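Inicio
Actas
Comunidad de usuarios del edificio Trostero
Acta de la reunión ordinaria del 22 de enero de 2019
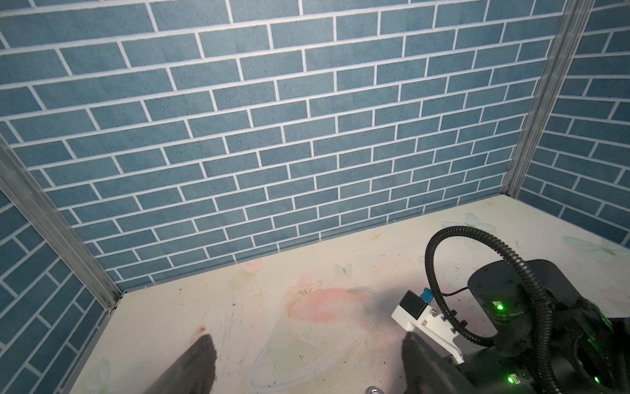
Paneles con dibujo de ladrillo azul grisáceo y perfiles de aluminio en las esquinas.

Asistentes: Marisa Grasso (preside), Ingeborg Rainer, Tullio Fiore, Thoa Lâm (secretaria). Excusa su ausencia Ermanno Monti.

1. Acta anterior
Se aprueba sin enmiendas.

2. Ruido entre salas
El Sr. Fiore presenta las mediciones de aislamiento realizadas en la segunda planta. El tabique entre las salas 4 y 5 no alcanza el valor previsto en proyecto. La transmisión se concentra en el encuentro con el forjado - la junta perimetral carece de banda elástica. Se acuerda solicitar presupuesto a Cirillo para el sellado y el trasdosado de una cara.

3. Ventilación
La Sra. Rainer informa de que el recuperador de calor funciona con los filtros originales. Bitton ofrece sustitución y equilibrado de caudales con un plazo de 20 días. Se aprueba por unanimidad. La limpieza de conductos queda pendiente de inspección previa.

4. Reserva de salas
Se mantiene la antelación mínima de 12 horas. Las anulaciones se comunicarán por escrito a secretaría. La propuesta de abrir los sábados se traslada a la reunión de julio, a petición del Sr. Monti.

5. Ruegos y preguntas
La Sra. Grasso pregunta por la llave del cuarto de contadores. La copia sigue en poder de Molbridge - la secretaria reclamará su devolución.

Se levanta la sesión.

Thoa Lâm, secretaria
V.º B.º Marisa Grasso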